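Search this site Search Go

How to Test Whether a Robot Arm Can Open Your Cabinets

September
Posted by the Welura bench notes editor

This page covers one chore: opening a hinged door by its handle. It applies to cabinet doors, dishwashers, oven fronts and the steel lockers found in most shops. The procedure takes an afternoon in simulation and a second afternoon on hardware. It produces a number you can compare with the number from another arm, or from the same arm after a software update.

Door opening is a useful first test for anyone deciding whether a machine is ready for housework. Almost every other kitchen chore has a door somewhere in it. An arm that can load a dish rack but can't open the dishwasher still needs a person standing next to it.

What you need

A six- or seven-joint arm with a two-finger parallel gripper. Note the maximum opening between the fingers before you start.

A simulator with contact physics and articulated objects. We use the Dolcombe scene pack, which includes kitchens with working hinges. Any pack will do if the hinge friction can be set per door.

A controller or trained policy. The steps below were written around the Sadov door policy but don't depend on it.

A pull scale, a tape measure and a protractor for the real door.

Step 1. Measure the real door

Hook the pull scale on the handle and open the door slowly. Write down the peak force at the moment the door leaves the frame, then the steady force once it is moving. The two can differ a great deal on doors with magnetic catches or rubber seals. Repeat the pull 3 times and keep the highest peak.

Measure the distance from the hinge line to the center of the handle. This is the radius of the arc the gripper has to follow. Measure the gap between the back of the handle and the door face as well. If a finger is thicker than the gap, a wrap grasp is out and the test is over for that gripper, unless you fit thinner fingertips.

Record the handle type. Bars and rods are the easiest. Round knobs are harder for flat fingers, and recessed pulls usually require a separate hooking motion. Doors with a push latch and no handle need a different procedure and are not covered on this page.

Step 2. Build the door in simulation

Enter the radius, the handle gap and both forces. Most scene packs ship with hinges that are far too loose. A door that swings freely at the lightest touch will flatter any policy, and the results won't carry over to a door with a seal.

Set friction between fingertip and handle from a measurement if you have one. If you don't, run the whole test at a low value and a high value and report both. Don't tune friction until the policy succeeds.

Check the collision shapes before going on. Simplified collision meshes often fill in the space behind a handle, so the fingers meet a solid block where the visual model shows a gap. Turn on the collision view and look at the handle from the side.

Step 3. Set the approach

Start the gripper fully open. The line between the two fingertips should run across the handle, at a right angle to its long axis, so that closing the fingers puts one on each side of the rod. On a vertical bar this means the fingers close left to right. On a horizontal bar the wrist has to be turned a quarter turn.

The camera view from the wrist is the one most policies rely on at this stage. Save it at every attempt. A side camera shows whether the arm moved sensibly, but the wrist view shows what the policy had to work with when it chose where to close.
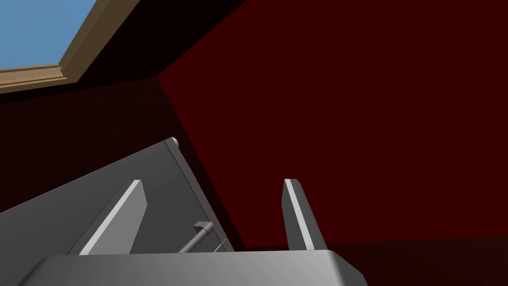
Iyer wrote in after an earlier version of this page to say that the approach is the wrong place to spend time. In Iyer's shop the arm reached the handle on nearly every run and then lost it partway through the swing, and a test that scores the grasp alone would have passed a machine that never got a locker fully open. The comment asked for the swing to be scored separately, with the angle logged.

We agree, and the scoring below was changed. The approach still needs its own check, for a plain reason. If the wrist angle is wrong at the grasp, the arm may run out of joint range before the door is open, and the failure will show up in the swing even though it began earlier. Log the wrist angle at the moment of closing and compare it with the failures later.

Step 4. Run the swing

Command the gripper to close, wait for contact on both fingers, then begin the pull. Keep the first part of the pull slow. Peak force occurs here, and a fast pull on a stiff seal will drag the fingers off the bar.

Once the door is moving, the gripper must follow the arc you measured in Step 1. There are two common ways to do this. The first is to plan the full arc from a known hinge position. It is accurate when the measurement is good and fails badly when it isn't. The second is to let the wrist comply, so that the door itself guides the hand along the arc. Compliance tolerates bad measurements but needs a force sensor or good joint torque readings.

A third approach is to pull the door open a short way, release the handle, move a finger behind the edge of the door and push. People do this without thinking about it. Policies trained on human demonstrations sometimes pick it up, and it should count as a success if the door reaches the target angle without hitting anything.

Stop the run when the door passes the target angle, when the force limit trips or when the time limit expires. Don't extend the time limit for a run that looks close.

Step 5. Score it

Run 200 attempts per door in simulation, with the starting position of the arm varied each time. Score four things on every attempt:

Reach. Both fingers arrive at the handle without striking the door first.
Grasp. Both fingers report contact after closing.
Unseat. The door leaves its closed position.
Swing. The door reaches the target angle. Log the final angle even on a failure.

Report all four. A single success rate hides where the trouble is. In our own September run we logged 746 attempts across all doors, and 269 of them ended with a grasp but no completed swing. Iyer's complaint was a fair one.

Step 6. Move to hardware

Set the force limit below what would damage the hinge. Cabinet hinges are screwed into soft material and will pull out before a mid-size arm notices any resistance. Empty the cabinet first. Keep a hand on the stop button for the first several runs.

Use the same starting positions you used in simulation, or as many of them as the room allows. Fewer attempts are acceptable on hardware, but every attempt counts, including the ones where somebody bumped the base. Note the bump and leave the run in the table.

Lighting matters more than expected. Shiny handles on pale doors are hard for depth cameras, which tend to return nothing at all along a polished rod. Run one set with overhead lights and one with daylight only.

Common failures

Fingers close on air. The depth estimate is off, or the camera calibration has drifted. Recalibrate before changing anything in the policy.

One finger hits the door face. The gripper is going in too deep. Shorten the approach by the difference between the finger length and the handle gap.

The handle rotates in the grip. This is normal on round rods and can be helpful, as it lets the wrist lag the door. It is only a fault if the fingers walk toward the end of the rod and slip off.

The arm stops partway. Check the joint limits first. Moving the base a short distance to the hinge side often fixes this with no change in software.

The door swings back. Some doors are sprung. The arm has to hold the door or block it, and an arm with one hand then can't reach inside. No fix is offered on this page.

Reading the result

For shop lockers and plain cabinets with bar handles, a careful setup will get a usable result today, provided the robot base stays put and the doors don't change. Performance drops when the same policy is sent to a kitchen it has not been measured for. Sealed appliances are worse again — the peak force is high and the room to stand in is usually small.

Time is the other half of the answer. Record seconds per attempt next to the success rate. A person opens a cabinet in about the time it takes to notice it, and a robot that needs up to 3 minutes with retries may still be worth having on a night shift. In a kitchen where someone is waiting for a plate, it won't be.

Repeat the full test after any change to the gripper, the fingertips or the camera mount. Results taken before the change should be kept in a separate table.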